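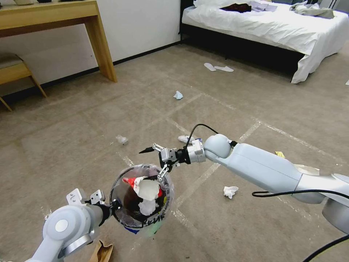

Slide 1. Lined bin on carpet, with litter on the floor around it.

Speaker notes: Floor litter in carpeted guest rooms

Open without the agenda slide. State the scope: loose dry litter on carpet, bedroom only. Bathroom waste is a separate procedure and I will not take questions on it in this slot.

Define terms before going further. "Litter" means anything a guest has dropped that can be lifted by hand. Tissues, snack packages, wrappers, torn cardboard, drink bottles. "Residue" means what stays in the pile after the litter is gone, and belongs to the vacuum pass. At the Ternach property the two were recorded under one code, so their times per room could not be compared with ours. Mention this once and move on.

Slide 2. Bin placement.

The bin goes to the litter. Carrying each item back to the desk adds walking and puts small scraps at risk of being dropped a second time. Set the bin on the carpet within reach of the largest group of items, hold the rim with one hand, and load with the other. A light bin will tip if a bottle is dropped against the inside wall, so the holding hand stays on until the last item in that group is in.

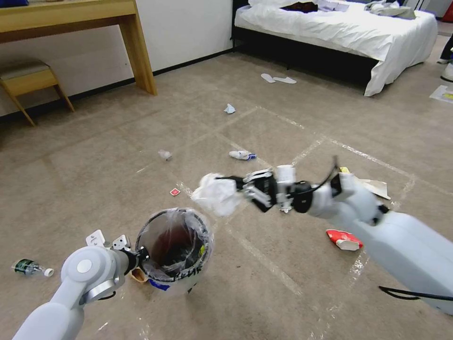

Slide 3. Order of pickup. Soft items first, starting with tissue and thin plastic, then printed packaging, then cardboard. Bottles last, and only after checking the cap. A capped bottle with liquid in it goes to the sink before it goes anywhere else. Where the property separates recycling, the bottle does not enter the room bin at all. Brandão does this on the cart; Desik does it at the floor closet. Either is acceptable for the record sheet.

Small scraps are the main source of recalls. They are easy to miss on beige carpet, particularly clear wrappers. Work across the floor in strips and finish one strip before starting the next.

Slide 4. Figures from the Brakerura trial. 1443 rooms logged, of which 19 were recalled for litter left on the floor. Of those, 7 were under or beside the bed. Pause here. Someone will ask about the remaining 12: the location field was left blank and I have no further breakdown.
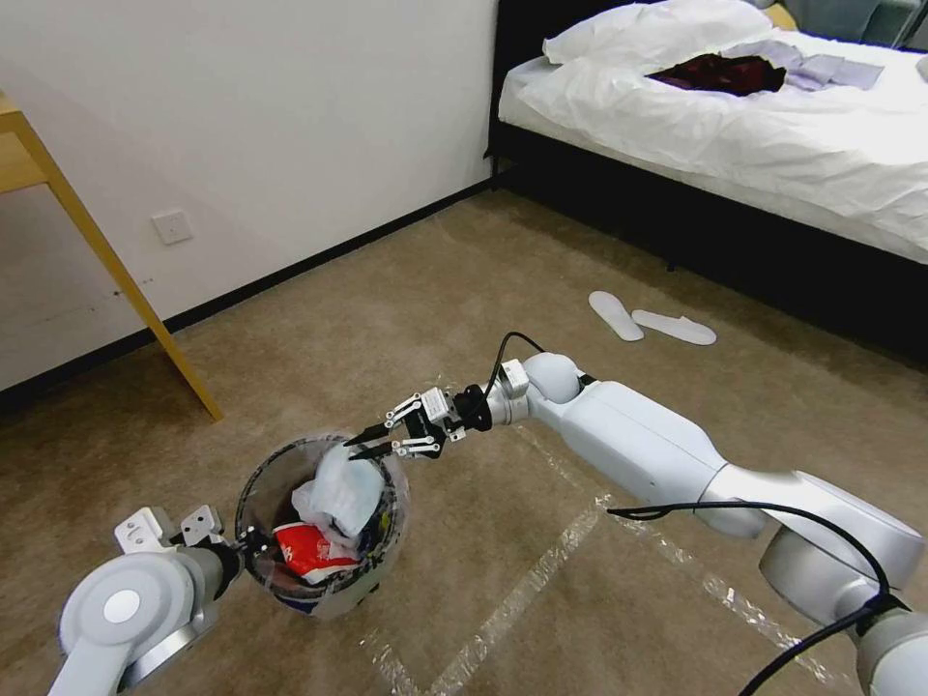 BRAKERURA, March

Notes added after the first delivery of this talk. The question that took the most time concerned slippers. Disposable slippers on the carpet near the bed are not litter while the guest is still registered. Pair them, set them at the bedside, continue. On a checkout they are discarded with the rest. Put this on the slide next time.

Second question: whether to press down a full bin. No. Crumpled bags and packaging spring back and lift the liner off the rim. Change the liner when contents reach the rim and carry 3 spares per room on heavy floors.

Slide 5. Liner fit. Fold the edge over the rim all the way round. A liner folded on one side only will slide in under the first heavy item. Show the fold with the sample bin, then pass it to the front row.

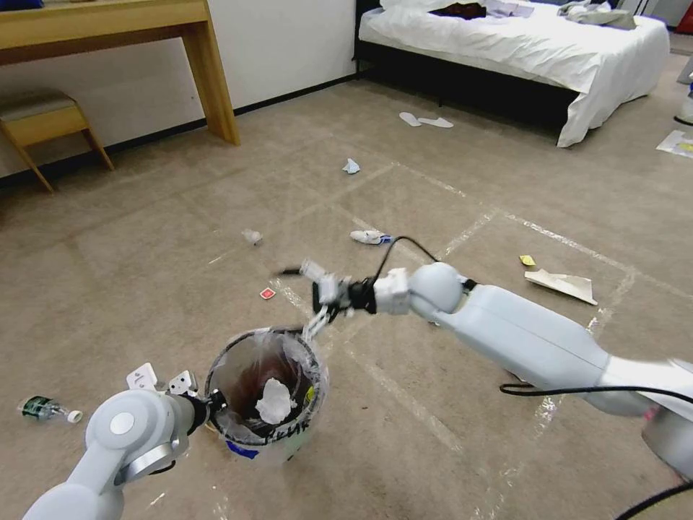 Adalberto Falcão
Housekeeping Methods Trainer

Slide 6. Closing check. Stand at the door, look along the floor at a low angle, then repeat from the far side of the bed. Return the bin to its marked position on the room plan. Vacuum only after the bin is off the carpet.

Handout is the record sheet, front side only. The codes on the back are out of date at Desik. Questions until 3:00, then the room is needed for the linen session.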